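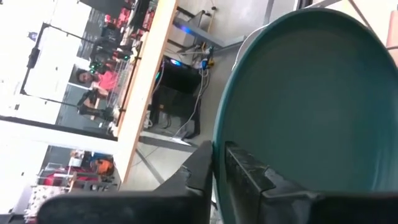
Figure 2. Large round tray with a raised rim.

4.2 Site and participants

We spent a good part of March with the hospitality management students at Endasholm, who run a training restaurant of 30 seats and were kind enough to let us sit in on their evening shifts. Supervising a dining room is, we came to feel, mostly a matter of small handovers, and even a shallow tray with a raised rim like the teal one in Figure 2 can raise the question of who is in charge of what. Of the 200 students enrolled, 27 kept a shift diary for us, and we are very grateful for their patience.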